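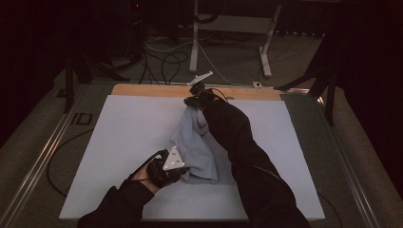
Why Does a Shirt Wrinkle? Final Report, Textiles and Everyday Materials

Keabetswe Ngcobo and Eleri Cadwaladr

Our question came from Eleri's interview blouse, which went into a suitcase smooth and came out looking like a road map. We wanted to know which fabrics crease worst and whether any of the popular cures work.

Background

Cotton is mostly cellulose, and its long chains are held to one another by weak hydrogen bonds. Bend the fiber and some of those bonds let go, then form again in the new position. Moisture and heat speed this up, so sitting in a warm car is an efficient way to iron creases in. Polyester takes up very little water and mostly springs back. Wool also recovers well, and costs accordingly.

Method

We cut swatches of cotton, linen, wool and a polyester blend, folded each one under a 2 kg weight for 10 minutes, and measured the angle it opened to afterward. A flat angle means full recovery. We did this 186 times. The original plan called for more, but the original plan was written in December, when we were optimistic.

Results

Polyester blend came first, wool a close second, cotton a distant third. Linen barely opened at all, and we have stopped taking it personally. Damp cotton did worse than dry cotton, as the textbook said it would.

We also tested three home remedies on creased cotton. Hanging it in a steamy bathroom helped a little. Spraying it with water and pulling it straight helped more. Putting it under a mattress overnight gave us a new set of wrinkles -- sharper ones, in different places.

Problems

Room humidity changed from day to day and we had no way to control it. Our protractor readings also drifted depending on who was reading. Keabetswe rounds up. We averaged the two readings, and this kept the peace but probably hid some error.

Eleri wore a sweater to the interview.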